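By Leonie Tomoana
12/01/2026

We use cookies to remember your settings. Manage your choices any time in the footer.

Getting marker tracking to behave on a head camera

I spent most of December on the tracking node in Trilley, our little toolkit for turning hand-held gripper recordings into arm paths, and a few people have asked me how I set it up. So this is my setup, warts and all! You'll need a calibrated camera and a recording where both grippers carry marker cubes.

1. Calibrate at the resolution you record at

I know, I know. But I once calibrated at full size, recorded at half, and then lost a whole afternoon to poses that floated off to the left. Run trilley calibrate on the same video mode you'll use for the real thing, and lock the focus first.

2. Give each cube its own ID block

In cubes.yaml, list the IDs for the left cube and the right cube separately. Don't reuse any (Lachlan did this, and his two hands kept swapping places). Measure the printed squares with calipers too, and put in the number you get, even if the print file says something else.

3. Turn on the gap filler, but keep it short

Markers get lost when a wrist turns or one hand passes in front of the other. I let the filter guess for 4 frames and then mark the pose as missing. My last recording had 2,349 frames, and 87 of them ended up missing, which I can live with.

4. Check the crowded bits by eye

Scrub through with trilley view and stop wherever the grippers get close to something big and dark, or low in the view. I look for the axes sitting square on each cube, and if one flips I bump the corner refinement up a notch and run it again.
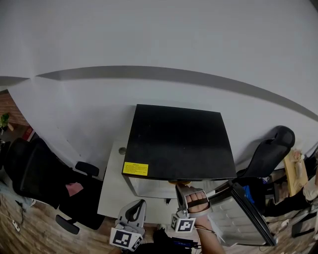
5. Export and replay

Run trilley export with the smoothing set to 2, then load the path in the simulator before you go anywhere near the arm. If the wrist jitters on replay, go back to step 2 and measure again.

Related
Camera clocks and why yours drifts
Moving from Tevix to Trilley
Cameron Tuhiwai on grasp labels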